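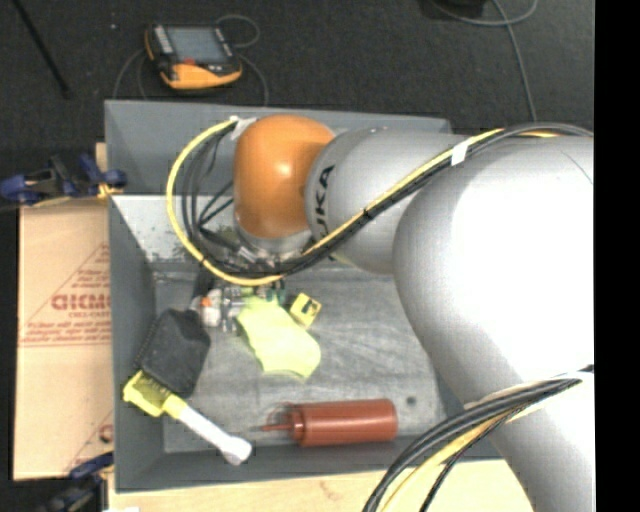
Shallow gray metal bin with sloped side walls, holding small electronic parts, a black foam sponge, a plastic squeeze bottle and a crumpled cloth

Main page Contents Index Recent changes Talk

Shallow bin

A shallow bin (also work bin, bench pan or, in older trade lists, slope pan) is an open-topped container of low height used to hold small objects within reach of a work position. It differs from a tray in having walls high enough to keep round items from rolling out, and from a tote or crate in being too shallow for stacking goods in layers. Most shallow bins are made of sheet steel, aluminum or molded plastic. They are used in repair shops, packing rooms, school laboratories and home workshops.

Terminology

Usage varies by trade. In packing rooms "bin" covers almost any open container, and the word "shallow" is added only where deep bins are also in use. Metalworkers tend to say "pan" for a one-piece pressed container and "bin" for one folded and joined at the corners. The term "slope pan" appears in catalogs from the Praltcombe works, where it was applied to all containers with inclined walls regardless of depth. A drawer taken out of its cabinet and used on a bench is sometimes called a bin but is not normally classed as one.

Construction

Folded bins are cut from a single flat blank. The corners are notched, the sides are bent up, and the joints are welded, riveted or left as overlapping tabs. The top edge is usually turned over to stiffen the wall and cover the cut metal. Pressed bins have no corner joints and have a rounded transition between floor and wall, so they are easier to wipe out but cannot be made economically in small numbers.

Wall angle is the main point of difference between patterns. Vertical walls give the largest floor area for a given opening. Sloped walls reduce the floor area but allow a hand to approach an object lying against the side, and they let empty bins nest. Nested bins with smooth walls may bind together; small pressed bumps near the corners are the usual remedy.

Floors may be plain, ribbed or perforated. Plain floors suit mixed contents. Ribbed floors make thin flat items easier to lift but catch fine tools and screws. Perforated floors are found on bins for washed parts and are unsuitable for anything smaller than the holes.

Common patterns

The Surkby bin is a folded steel type with four sloped walls and a plain floor. The standard size is 908 mm long, with a wall height of 77 mm measured vertically. It was sold with and without end handles.

The Malik bin is a pressed type, shorter and with rounded corners. It was supplied in three depths, only the shallowest of which is generally counted as a shallow bin. Its length of 212 mm allows it to be set inside a Surkby bin as a divider, and many surviving sets are combined in this way.

Plastic bins sold under the Zoltolmont name follow the general outline of the Malik pattern but have a wall thickness of 3 mm and a molded label slot at the front. They are lighter and quieter in use. They are also more easily stained by dyes and marking inks.

Contents

Shallow bins may be single-item or mixed. A single-item bin holds many pieces of the same kind, such as fasteners or connectors, and is normally labeled. A mixed bin holds unlike objects that are needed together or have yet to be sorted. Typical mixed contents at a repair bench include loose electronic parts, clips, brushes, sponges, cloths and squeeze bottles.

Mixed bins present several practical difficulties. Soft items such as cloths take no fixed shape and readily cover smaller objects. Foam sponges are light and move when neighboring items are lifted. Long-handled tools lie at an angle and can trap objects beneath them. Squeeze bottles placed on their sides may leak from the nozzle, and many shops require them to be kept upright in a separate holder or fitted with a tip cap.

Bare circuit boards and other parts sensitive to static discharge are not ordinarily kept with foam or cloth. Where a mixed bin must be used for them, they are first placed in shielding bags.

Arrangement and sorting

No single layout is standard. A common method assigns hard parts to the center of the floor, cleaning items to one side and liquids to the edge nearest the user. In another, items are laid out in order of use. Removable dividers, small cups and fitted foam inserts are employed where the contents stay the same for long periods.

Sorting of a mixed bin usually begins with the largest and softest items, which are lifted out to expose the floor. Small parts are then grouped by type and transferred to cups or drawers. Sweeping parts together with the side of the hand is quick but can bend component leads. Dust and clippings are removed last, with a dry brush followed by a cloth.

Wear and cleaning

Metal floors acquire fine scratches and dull patches from sliding contact. The resulting mottled surface does not affect use, although it lowers the contrast between the floor and small bright parts, and pale liners are sometimes laid in older bins for that reason. Painted floors chip, and the loose paint can contaminate greased or soldered work. Deep scratches in plated steel should be checked for rust.

Bins are cleaned with a mild detergent and dried before parts are put back. Abrasive pads remove plating. Folded bins with open corner tabs collect residue in the joints, and a narrow stiff brush is needed to clear them. Plastic bins should be kept away from solvents unless the maker's sheet lists the material as resistant.

See also

Bench tray
Drip pan
Kitting
Parts cabinet
Squeeze bottle
Tote (container)

Categories: Open containers | Workshop storage | Sheet metal goods | Articles needing more sources from March

Recently edited

Cable tie
Corrugated board
Label holder
Nesting (storage)
Sponge (tool)
Spring clamp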